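Sillthorpe folding drying rack, long-term review

I have owned a lot of drying racks. The first one came from a supermarket and its legs folded up every time I hung jeans on it. The second was one of those tower things on wheels, which looked so clever in the store and then rolled into the hall whenever the window was open. So when my sister-in-law Ornella Rizzi told me she was in love with her Sillthorpe I laughed at her, and then I borrowed it for a week, and then I bought my own. That was in February and I've used it nearly every day, so I think I can say something useful now!

First, what you get. It's a winged rack, the kind with a flat middle and two sides that lift up. There's 60 feet of hanging space if you open everything out, and it took two full loads for us (two adults, one kid who changes clothes like an actor) with a little room left for socks. Folded, it's 3 inches deep and slides in beside the fridge. I paid 80 dollars for it. Yes, for a drying rack. I did stand there with my card in my hand for a while.

Putting it together is nothing, you pull the legs apart until they click and flip the wings up onto the struts. The click is so good. My old one had a plastic hook that you had to guess at, and this one you can hear from the next room. I can set it up with one arm while holding the basket on my hip, and I am not a coordinated person.

The rods are where I think the money went. They're thicker than usual, so T-shirts don't dry with that sharp line across the belly, and they're spaced far enough apart that air gets between things. Bath towels were done by morning if I hung them after dinner. Jeans took longer, the waistbands always do, but if you turn them inside out and clip them by the hems you gain a few hours. Coating is still perfect on mine, no rust spots and no gray marks on white shirts, and I hang whites on it all the time.
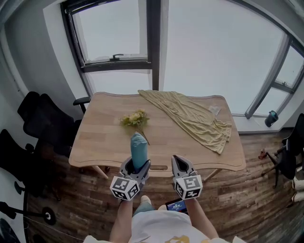
Wool is the other thing I was curious about. I knit, and flat drying has always meant a towel on the bathroom floor and everybody stepping over it. With the wings level (there's a second notch for this, it's on the back of the leaflet and very easy to miss) you get a big flat surface, and a sweater lies across it without sagging much. For the heavy cardigan I put a mesh sheet down first. It kept its shape beautifully and I was so pleased I sent Ornella a picture of it, to which she answered "told you."

I did compare it with the Kazemi, because my neighbor has one and let me run a load on it. The Kazemi is lighter and has those little slots at the ends for hangers, which I'm jealous of. Shirts on hangers need almost no ironing and on the Sillthorpe they slide together into a clump in the middle. But the Kazemi wobbled with wet towels on one side, and I didn't trust it with a duvet cover at all. If you mostly wash shirts and live in a tiny place, get that one and be happy. For a family I'd still take mine.

OK, complaints. The rubber feet come off. I lost one in the first month, found it under the couch, lost it again. Customer service sent me a bag of four spare ones for free, very nice about it, but it took them 30 days and in the meantime I had a folded bit of cardboard under one leg. A dab of glue fixed it for good. Also the wings have no lock, so if your kid hangs on one it's coming down, and everything you hung on it is coming down too. And it only comes in white or a sort of pale green that looked much nicer on the website than it does in a room.

One more tip, from Cristian Guzmán downstairs, who has been drying laundry indoors far longer than I have: put the long things on the outside rods and the small things in the middle. I'd always done it the other way around, with pants in the center making a kind of wet curtain. Swapping them made a real difference, the underwear was dry hours sooner. Leave the window open a crack too, even in winter. We used to get fog on the glass and now we mostly don't.

Would I buy it again? I would, and I'd probably buy it sooner. I've stopped using the dryer for anything except sheets, and my leggings have quit going baggy at the knees. If you find it on sale, grab it, and glue the feet on before you do anything else.

Five stars for the rack, three for the feet.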